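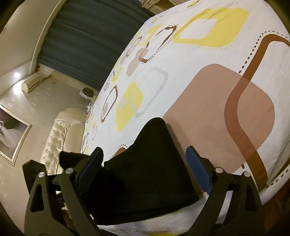 Open afternoon at Marnlow, June

I attended the open afternoon held by Valtonen at its Marnlow site, at the invitation of Tiina Sjöberg, who leads the household handling work there. The programme concerned one task only, the picking up of clothing from a bed. Visitors were received from two o'clock and were asked to sign the register.

Ms Sjöberg began with a short talk. Clothing, she explained, remains difficult for a two-fingered gripper. A cup keeps its shape when it is touched and a garment does not. Dark cloth is harder again, as its folds are not easily told apart by a camera. Her group has set itself a target of 4000 recorded grasps, of which 1000 are to be made on small black items over patterned bedding.

Montri Nakpan then took us through the hand-held gripper. Its two fingers close on the cloth from either side, and the person holding it decides where they should meet. Guests were permitted to try it. I made three attempts and found that a raised fold is much the easiest place to take hold.

Questions followed, chiefly on cost and on the washing of the fabric, which had been handled 162 times that week. A second afternoon is planned at Londitz, where the subject will be towels. Places may be requested from the Marnlow office.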